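Review: the Lusance hand-held gripper, after a few weeks of real use
Posted by Evaristo Orozco, 2026-01-21

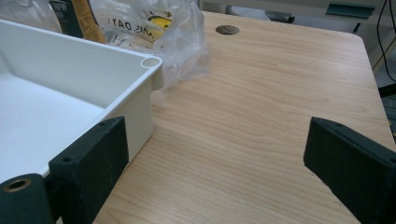

I've wanted to write up the Lusance since the first afternoon with it, but I made myself wait until we had 700 recorded demos behind us. We use it to teach pick and place moves for kitchen and packing jobs: you hold the tool, do the task yourself with its two fingers, and the camera on the tool records what the arm will later have to copy. Before this we had the Wesberg, which I liked well enough and which made my wrist ache after half an hour. What I wanted to know was how the new fingers deal with thin, smooth plastic, so a lot of my testing was done with plain white trays like this one, with the padded jaw up against the outside wall and the corner post near the middle of the view. Slick plastic is where the Wesberg used to let go on me, and the Lusance pads are so much better at it!

The pads first, then. They're a little fuzzy to the touch and they grip without leaving marks. On trays I had 21 drops in 700 tries, and most of those came early on, when I was still squeezing like it was the old tool (old habits). You need much less force than you think. Gopinath Nair picked it up cold and had the feel of it in ten minutes, which annoyed me a bit.

The fingers are a very dark green and the upper face of the right one is beveled toward the middle. I thought that was just looks until I started working close to a table. With the slope you can see past the tip to where you're about to land, and the camera sees it too. The Wesberg fingers are square all the way up and hide about the last inch of everything.

The camera picture is wide and sharp up close and goes soft past the edge of the table. That suits us fine. Venkatesh Varma trains the models here and he says he would rather have the soft background, although he'd like a bit more detail in the middle distance for finding the next object. Clear plastic bags are still hard. You get white glare on the folds, and the tracking lost its place a few times when a bag took up a lot of the view. Turning down our overhead light helped some.

Things I don't love:

The screws. Changing a pad means taking out small screws, and I dropped one on the floor the first time and spent a while on my knees with a flashlight. Get spares.

The trigger is stiff when new. It loosened up after 110 demos or so, and now it's lovely, smooth the whole way in.

The Onedberg controller we run with it needs a restart if you unplug the tool while it's recording. You lose that take. Sepehr Ahmadpour wrote a little script that saves every 30 seconds, and I can share it if anyone wants it.

Would I go back to the Wesberg? For heavy stuff, maybe. It closes harder and I trust it with a full can of paint. For trays, boxes, bags and anything with a thin wall I reach for the Lusance every time, and I'm having more fun recording than I've had in ages. Next month we get the narrow finger set, and I'll add notes on how those do with small jars once I've had a proper go with them.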